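Print this page | E-mail to a friend

Pludley in the Off Season

Most people who drive up the valley in summer are headed for the lake and pass Pludley without slowing down. Come in December and the town is easier to notice. The boat traffic is gone, the motels drop their rates, and you can park on Main Street in front of whatever you came to see.

Pludley has 900 year-round residents and sits where the old rail line crossed Hegazy Creek. The depot closed long ago, but the building was kept up and now holds the visitor center and a small museum. Ask for the walking map. It covers 22 buildings, most of them brick, and takes an easy morning if you stop for coffee.

The Vusine Hotel is the best known of them. It went up for railroad crews and later took in skiers, and the lobby still has its original key rack and a long front desk. Rooms are small and the radiators knock at night. The new owners reopened the dining room last winter, with breakfast until 11 and hot drinks all afternoon for anyone coming in off the trail.
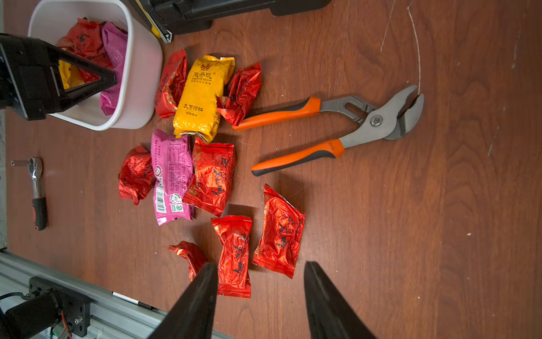
According to Sumaiya Ekanayake, the afternoons are the reason to book two nights instead of one, as day visitors start for home by three and the town gets very quiet after that. She suggests walking the creek path then and eating early, before the kitchen closes at eight.

The path runs from the depot to the Dustadeck overlook, a climb of 2000 feet if you start at the bottom and much less if you leave your car at the upper lot. Snow is packed down on the lower half. Above the second footbridge you will want snowshoes, which Edmund Kubiak rents out of his shop next to the post office. He also keeps a sheet on the door with trail conditions — check it before you go, because the overlook road closes in high wind.

Pludley is 50 miles from the interstate, and the last gas is at the county line. Cell service is poor beyond the creek. Hotel guests can leave their route and return time at the desk.

Print | E-mail

Sign up for our free travel newsletter. You can unsubscribe at any time.

Contact Us | Copyright, all rights reserved | Back to top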